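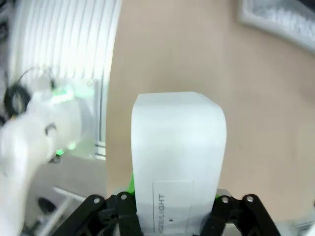
White box, taller than it is wide, label on the lower front. One top corner bevelled or a bit crushed.

Bathroom cupboard – what to do with half-used white boxes and tubs

plumtray
Posted 09/02/2026
I'm clearing out the bathroom cupboard and I've got a shelf of plain white containers that all look the same from the front. The one in the photo has small grey print running up the side of the label, and all I can read from this angle is IZE/LIGHT. You have to pick each one up and turn it to find out what it is. Does anyone have a system that works? The shelf is 300 mm deep, so there is always a second row behind the first.

Jernolis
Put them in a tray you can pull out like a drawer. I use two Skisura trays, one for everyday things and one for spares. Second row problem gone.

tealmop
Trays waste space. I tried them and lost a strip down each side of the shelf. I write on the tops with a marker and stand everything upright. Flat tops take the pen well and you read them from above.

Jernolis
Only works if the shelf is below eye level. Mine isn't.

tealmop
Fair point. Mine is under the sink.

plumtray
Mine is at chest height, so I could do either. Would marker come off a matte finish? I'd like to reuse any box that's still sound.

greyhook50
Use masking tape and write on that. Peels off when you're done. I also put the date I opened it, as creams and powders don't last for ever once the lid has been off.

Santoro
I don't agree with keeping the outer boxes at all. Take the thing out, flatten the card, put it in the recycling. My cupboard held nearly twice as much after I did that. If it's a plastic tub and not a box, fine, keep it.

greyhook50
And then you've lost the instructions and the batch number. I keep the box for anything that goes on skin.

Santoro
Take a picture of the back before you bin it.

greyhook50
I've got 3000 pictures on my phone. I would never find it again.

plumtray
I think I'll do tape on the tops and one tray at the back for spares. If a box has a damaged corner but still closes, do you keep it?

tealmop
Yes, if it stands up by itself. If it leans, it goes.

Jernolis
Same. The Skisura trays come in a 90 mm height as well, by the way, if the tall ones hide the labels.

Reader comments

oldlino: I did the tape thing last February and it is still stuck on. Use the low-tack sort.

Stustaseo: Agree with Santoro. Boxes out.

mintbucket: We have one shelf each in our house and no shared shelf. Fewer arguments, but we do end up with two of everything.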